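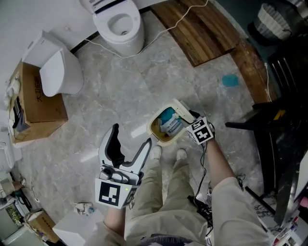 Home Projects Reports Archive Contact

August
By the Utby household waste group

What Goes in the Small Bin?
A project report on bathroom trash in Utby and Jasell

When we started planning our summer project we all had big ideas about kitchens. Everybody studies kitchen waste, and there is plenty to study, but during our first long planning session (it ran well past dinner) we kept coming back to the smaller bin in the bathroom. Most homes have one, and very few people sort what goes into it. Paper rolls, shampoo bottles, soap wrappers, cotton pads and the odd razor all end up in one liner, and the liner goes straight into the big bag by the door. We wanted to know how much of that could have gone somewhere better.

Our question was a simple one. If you give a household a second container for the bathroom and a plain list of what belongs in it, does the ordinary bag get any lighter?

How we did it

We asked at doors in both neighborhoods and ended up with 52 households, which was more than we had dared to hope for! People were kind and curious and often wanted to show us their own systems, some of them very clever. One family in Jasell keeps a cloth bag on the back of the bathroom door for cardboard, and we liked that so much we put it in our handout.

Each household kept its bathroom trash apart for two weeks. In the first week they carried on exactly as usual. In the second they had the extra container and the list. We collected the tied bags from the doorstep in the evening and weighed them on a platform scale lent to us by Angelovski, the hardware store near the bus turnaround. We used Diritetti liners for everyone so that the weight of the liner itself would be the same – a small detail, but our teacher was firm about it and we came to see why.

In the end we weighed 218 bags. The heaviest came to 2575 grams, mostly an old bath mat and some very full bottles of something purple. We left it in the results after a good deal of debate, and you can find it marked in the appendix.
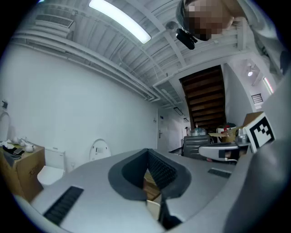

Figure 2. One of the people present, leaning in.

What we found

The bags were lighter in the second week in most of the homes. Cardboard rolls and soap boxes made the biggest difference by far. Plastic bottles were harder, and we think our list is partly to blame. It said "rinsed bottles," and several people told us they didn't know how clean was clean enough, so they went back to tossing them. We rewrote that line for the final version and it now says a quick swirl of water will do.

Homes with children did better than we had guessed. In some of them the children had taken charge of the list and were checking up on the grown-ups, which we heard about at length on the doorstep. Apartments with very small bathrooms had a harder time of it. A second container takes up floor space, and if it's in the way of the door it gets moved to the hall and then forgotten.

We should also say that two weeks is a short time. People are on their best behavior when they know a bag is going to be weighed, and we would dearly love to go back in winter and see whether the habit has lasted.
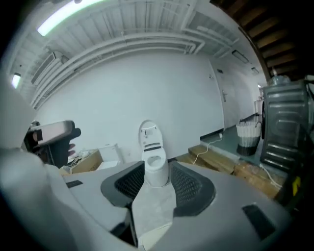 One reader of our draft, a resident of Utby, wrote back that the list was fine but the pickup was the real trouble: the cardboard station is up a steep hill, and she saves her rolls for a month before she can face the walk. She asked if we had thought of measuring that distance for each home.

We hadn't, and we wish we had. It would be an easy thing to add, and it might explain some of the odd results from the streets at the bottom of the hill. Whoever takes this project on next year is welcome to our forms, our handout and the spreadsheet, which is a bit messy in the second tab but does work. Please ask Angelovski early about the scale, as they need it themselves in stocktaking season.

Contact: Utby household waste group, school front office | Copyright the authors | Back to top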